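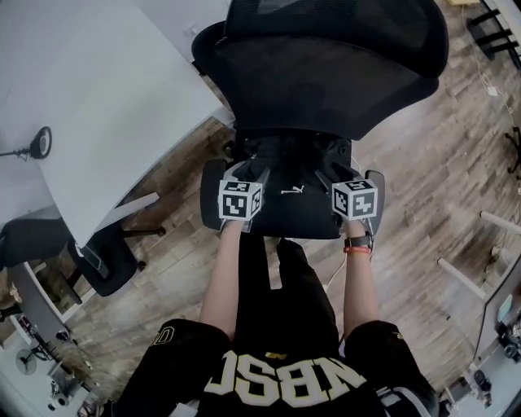 Mesh office chair, black seat and armrests, next to the desk

Support > Seating > Lestetti > Closed tickets

Seat sinks during the day, tilt lock slips
Status: Closed
Product: Lestetti task chair, mesh back with headrest
Opened by: Revathi Pai
Print | E-mail

Problem as reported

The seat drops while I am sitting in it. I set the height at 8:30 in the morning and by lunch my knees are higher than my hips. The tilt lock also lets go when I lean back, but only in the second position. First and third hold fine.

The chair was bought in February through Pranditz, the office supply store, and put together at home with the hex key that came in the box. It is used on a hard floor. I weigh well under the limit printed in the manual. No parts were left over after assembly.

Support reply 1

Thank you for the details. Please do the following before we send any parts.

Raise the seat to full height with nobody in it and leave it overnight. Measure from the floor to the bottom of the seat pan before and after. Then turn the chair on its side and read us the number stamped on the gas cylinder. Do not try to open the cylinder — it is under pressure and can't be repaired.

Customer reply

Left it overnight. No change in height when empty. It only drops with someone in it. The number on the cylinder ends in 407.

I also looked at the height lever while the chair was on its side. There is almost no play in it. If I push the lever up even slightly, the cylinder releases.

Support reply 2

A seat that stays put empty and sinks under load can be either a worn cylinder or a lever that is resting on the release button. With so little play in the lever, check the second one first.

1. Turn the chair on its side.
2. Find the release button at the top of the cylinder, where it comes up through the tilt mechanism.
3. Loosen the small lock nut on the lever one full turn.
4. Back the adjusting screw out until you can just see a gap between the lever arm and the button. A gap the thickness of a credit card is enough.
5. Tighten the lock nut and test.

For the tilt lock, check the four bolts that hold the mechanism to the seat pan. If the front two are loose, the mechanism twists a little under load and the second notch doesn't seat all the way.

Customer reply

The arm was touching the button. Backed the screw out and there is now a gap. Sat in it from 9 to 4 with no drop that I could measure.

Front left bolt was loose by half a turn, front right was fine. Tightened both. The second tilt position held most of the day but slipped once in the afternoon when I leaned back hard.

Support reply 3

Good. The height problem can be marked as fixed. For the tilt, please remove the plastic cover under the seat (two screws) and look at the spring on the lock bar. It should be hooked at both ends. On chairs shipped from our Likthorpe warehouse we have seen the rear end sitting beside its hole.

Customer reply

Rear end was unhooked. Put it back with needle-nose pliers. All three positions lock now. I have tried the second one many times and it hasn't let go.

One more question. The lever makes a faint click it didn't make before. Is that a problem?

Support reply 4

No. The click is the arm meeting the button across the new gap. If it bothers you, turn the screw back in a quarter turn, but keep some gap.

Please recheck the bolts in a month. A replacement cylinder will stay available under the same ticket if the seat starts to sink again — quote the cylinder number so we send the right length.

Closed by support. Cause: lever adjustment, loose bolt, lock bar spring off its hook. Parts sent: none.

1,085 views | 14 comments | 6 shares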